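Skindholm planner: frequently asked questions

26 comments · 347 shares

We get a lot of mail about Skindholm, and we love it! Most of it circles the same few things, so Wayne Paquette and I have pulled our answers together here. If yours isn't covered, the comments are open and we do read them.

What does Skindholm do?

It plans motion for two arms working over one table. You give it goals for the left and right grippers and it gives you back a pair of paths that won't run into each other. It doesn't do vision. That's Negash, our perception package, and the two talk over a plain message queue so you can swap either one out.

Why do you test on wires?

Wires are wonderful and awful. A box has one shape, but a wire has a new one every time you touch it, and the planner has to cope with a goal that slides away halfway through a grasp. Our sorting task is a good workout: pull strands out of a tangle and get each one into the right basket. Red against black is kind to the colour segmentation, which lets us work on the planning side without chasing lighting bugs all afternoon.

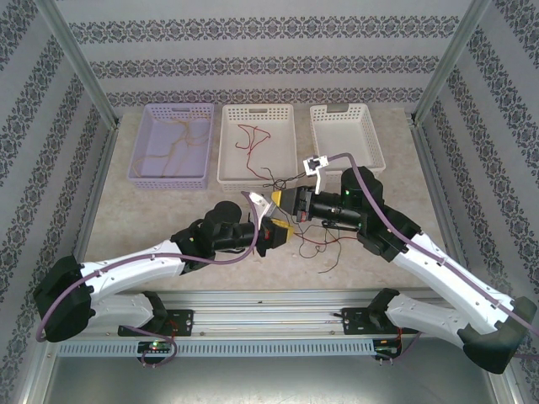

How do you stop the arms from hitting each other?

Each arm gets a padded model, a bit fatter than the real thing, and the planner checks both models against each other along the whole path. When the two goals are close together, one arm gets priority and the other waits just outside the shared zone. You can set who goes first with the "lead" option, or leave it on auto. I'd leave it on auto! Wayne rewrote that part in November and it's so much smoother now.

Do I have to model the cables on the arms?

You should, if they stand out from the links at all. Add a capsule shape along the link and an extra one at the wrist, where a cable likes to arc. We skipped this early on and spent ages wondering why perfectly good plans kept snagging.

How fast does it replan?

On our desktop a typical two-arm replan takes 32 milliseconds. Cluttered tables take longer. If you see it jump into the hundreds, check your collision meshes first, as a very detailed gripper mesh is the usual culprit. Magdy Amrani sent us one with 718 separate parts and it still worked, which made our week, but please simplify yours.

Can I replay a run without the robot?

Yes, and it's my favourite feature. Every run saves a log, and "skindholm replay" steps through it with both planned and measured joint positions drawn on top of each other. You can change a setting and replan from any point in the log.

Will it work with one arm?

Sure, just leave the second arm out of the config file.

Like · Reply · Share (347)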